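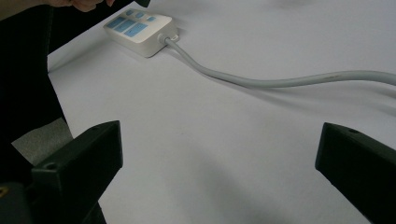 4. Colocação da régua de tomadas na bancada

Antes de começar, confirme que a ficha não está ligada à parede.

4.1 Limpe o tampo com um pano seco e espere 10 minutos se tiver usado detergente.

4.2 Pouse a régua numa superfície plana, com as tomadas azul-claras viradas para cima e os botões do lado oposto ao seu.

4.3 Desenrole o cabo todo. Não o deixe enrolado debaixo da régua nem preso na gaveta.

4.4 Leve o cabo para a direita, em curvas largas, e pouse a ficha na bancada até ao passo 4.6.

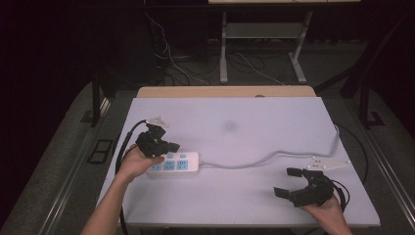
Fig. 7. Régua na horizontal, cabo estendido para a direita e ficha pousada no tampo.

4.5 Verifique o cabo a todo o comprimento, sobretudo à saída da régua. Se houver cortes ou vincos, não utilize.

4.6 Desligue os botões e só depois ligue a ficha à parede.

ATENÇÃO: não ligue uma segunda régua a esta. Não pouse copos nem frascos junto às tomadas.

Nota: a referência para encomendar outra régua Clalis está na página 87. Pedidos de substituição: Vitória Azevedo, armazém.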